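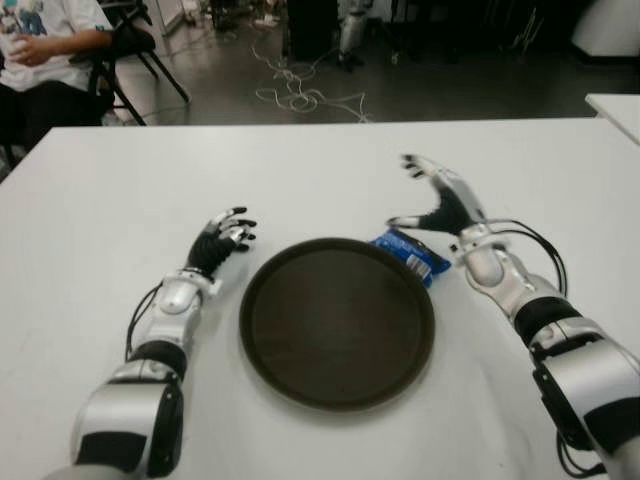

**Round tray for snacks on a white table – bags in the tray, or emptied out?**

Posted by **teaspoon_drawer**, 13 October 2020

Good evening to all. I hope I have chosen the correct section, otherwise please move my message.

In our shared room in Gulham we have a long white table, and on it we keep a dark round tray with a raised rim. The tray is meant for the snacks, so that people passing by can take one small thing with their coffee. I was asked to look after it in July, and I still have not found a good system.

My difficulty is the following. The bags of snacks are flat and rather slippery, and the tray is round. When I put the bags in lying down, the corners go over the rim and sooner or later one bag is on the table, half under the tray. Then somebody lifts the tray without looking and the crisps inside are broken. If I put them standing, they fall like tired soldiers as soon as the first one is taken.

I thought also of opening the bags and pouring everything directly into the tray, but I am not sure it is nice for people who come later in the day. Crisps become soft quickly in our room.
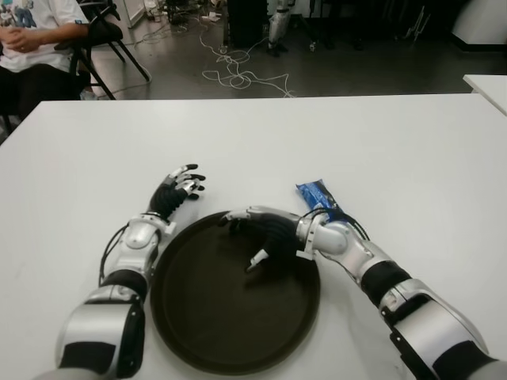
The second thing is the cleaning. The tray is dark, so every grain of salt can be seen in it, and every small crumb too. The table is white, so there I see all the rest. I wipe the tray with a paper towel, but this only moves the salt from the middle to the place where the rim begins, and it stays there.

So I would like to know:

- Do you leave the snacks in their bags or not?
- Where does the tray stand, in the middle or near one end?
- How do you clean the corner between the floor of the tray and the rim?

I do not wish to buy a new tray. It is a good one, and we are used to it. Thank you in advance for your patience with my English.

---

**northwindow**

leave them in the bags. people like to see what they take. middle of the table, done

---

**second_kettle**

Hello teaspoon_drawer, your English is very understandable, and I am also not born with it.

I did the snack table for our choir in Trondommont for 6 years, and we had the same kind of tray, round with a rim. I would keep the bags closed, but you should not fill the whole tray. Put the bags in a ring, each one leaning a little on the next, with the bottom edge against the rim and the top towards the middle. They hold each other in this way. When one is taken, the others slide down a little, but they stay inside. For a small tray, 3 bags is already enough, and you keep the remaining ones in a cupboard and fill up when you pass.

Large bags I would not put in the tray at all. Pour from them into a bowl, put the bowl in the tray, and close the bag with a clip. The rim then catches what falls when people take a handful with too much enthusiasm.
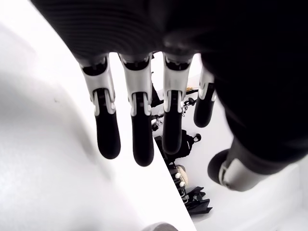 *White surface, close up.*

About the white table: please do not use the green side of the sponge. I did this once on ours and the place became dull, it could be seen from the door when the sun was low. A soft cloth, warm water and one drop of washing-up liquid are sufficient. Wipe the crumbs towards you into your other hand first, and only after this use the wet cloth. With the wet cloth first you get a paste.

For the place where the rim begins, I use an old soft toothbrush, dry. You turn the tray upside down over the sink, knock two times on the bottom, and brush what is left. After that you can wash it normally. Dry it at once, also on the underside – if the underside is wet, the tray walks across the table when somebody reaches for it.

---

**gulham_lurker**

I agree with second_kettle concerning the ring, but not concerning the middle of the table (northwindow wrote this). If the table is wide, people with short arms must lean over, and they put their sleeve in the tray or pull it by the rim. We have ours a hand's width from the edge, on the side where people arrive.

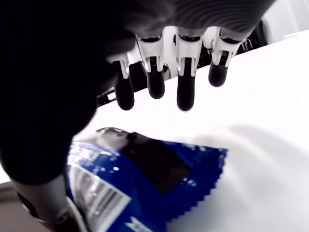 Another thing which helps is to check under the tray every time you wipe. Lift it with both hands, straight up, and put it down somewhere else while you clean. A bag that has gone under the rim is found immediately, and it is mostly still good to eat.

If it slides very much, Sultley on the market square sells thin rubber mats which you can cut with scissors. I cut mine a little smaller than the bottom of the tray, so it is not visible. The mat must be washed also, it collects dust on both sides.

We once had over 30 visitors in one afternoon, and for such a day I would take a second tray for the empty bags. Otherwise the empty ones are put back among the full ones and everybody is picking them up to see.

---

**teaspoon_drawer**

Many thanks to everyone. I have made the ring this morning with small bags, and until lunch it was standing well. The toothbrush I will bring from home tomorrow. I moved the tray nearer to the edge too, but one colleague has already moved it back to the middle, so this I must first discuss with her.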